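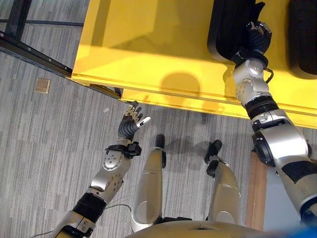
What is the difference between hard water and water with high total dissolved solids?

Hardness measures calcium and magnesium only. Total dissolved solids (TDS) measures everything dissolved in the water, including sodium, chloride, sulfate and bicarbonate. A sample can have a high TDS reading and very little hardness. Softened water is the usual case: the calcium and magnesium are gone, sodium has taken their place, and the TDS meter reads nearly the same as before.

How is hardness reported on my Clarkura test sheet?

As milligrams per liter of calcium carbonate. This is a convention and does not mean that all of the hardness is present as calcium carbonate. To convert to grains per gallon, divide by 17.1. A result of 176 mg/L is therefore 10.3 grains per gallon. Most softener control heads sold in the United States ask for the figure in grains.

Which number do I program into the control head?

Use compensated hardness. Start with the measured hardness in grains per gallon and add 4 grains for each 1 mg/L of ferrous iron. Round up to the next whole number. If the sheet shows 10.3 grains and iron of 0.5 mg/L, the compensated figure is 12.3 and the setting is 13.

Do not program compensated hardness and also turn on an automatic iron offset. The offset would be applied twice and the unit would regenerate too often.

My water changed after the utility switched sources. Do I need a new test?

Yes. Hardness can differ a great deal between a surface source and a well field on the same distribution system. Wait until the changeover is complete, run the cold kitchen tap for five minutes, and collect the sample from a tap upstream of the softener. An outside spigot is normally not softened, but check the plumbing before relying on that.

How large a softener does a household need?

Multiply gallons used per day by compensated hardness. A household using 200 gallons per day at 13 grains needs 2,600 grains removed each day. Over 6 days that comes to 15,600 grains, to which one day of reserve is added, giving 18,200.

Compare this with the working capacity at the salt dose you plan to use. The number printed on the carton is usually the maximum capacity, which is reached only at a high salt dose. A unit sold as 32,000 grains will often be run at 20,000 to 24,000.

What is the difference between metered and timed regeneration?

A timed unit regenerates on a fixed schedule regardless of use. A metered unit counts gallons and regenerates when the programmed capacity has been used. The Brovalex heads we service are metered with a calendar override. The override forces a regeneration after a set number of days without one, which keeps the bed from sitting idle in a vacant house.

Why does regeneration start at 2:00 a.m.?

Hard water bypasses the resin tank during the cycle on a single-tank unit, and 2:00 a.m. is a time of low demand in most homes. The start time can be changed. If there is also a backwashing filter on the line, set the two units at least two hours apart so that each has full flow. The clock must be corrected after a long power failure on heads with no battery backup.

Can I use potassium chloride in place of sodium chloride?

It works in any softener covered on this page. Increase the salt setting by 10 to 15 percent. Potassium chloride absorbs moisture and can form a crust in the brine tank, so fill the tank no more than half full. Anyone on a potassium-restricted diet should ask a doctor before drinking the softened water.

The salt level has not dropped in weeks. What should I check?

Check in this order:

1. Salt bridge. Push a broom handle gently down through the salt. A hollow space under a hard layer indicates a bridge. Break it up by hand and do not strike the tank wall.
2. Bypass valve. It should be in the service position.
3. Injector and screen. Close the supply, relieve the pressure, and remove the injector cap. Rinse the screen and clear the injector with a wooden toothpick. Metal will enlarge the opening.
4. Brine line. Look for a loose fitting. A small air leak is enough to stop the draw.
5. Drain line. A kink lowers flow through the injector and reduces suction.

The Skidadora cabinet model has the screen behind the rear cover, held by two screws.

How long does resin last?

On well water with low iron, 15 to 20 years is common. Chlorinated city water shortens this. The oldest bed we have tested was 19 years old and still held two thirds of its rated capacity. Resin that has turned soft and crushes between the fingers should be replaced.

Will a softener remove nitrate or lead?

A standard cation softener does not remove nitrate. It may reduce lead to some extent but should not be used for that purpose. Use a point-of-use device certified for the specific contaminant.

Who wrote the sizing worksheet?

Ruwan Herath prepared the current version in January. It replaces the Malhotra worksheet, which did not include the iron adjustment. Printed copies of the old one should be thrown out.

6 comments
19 shares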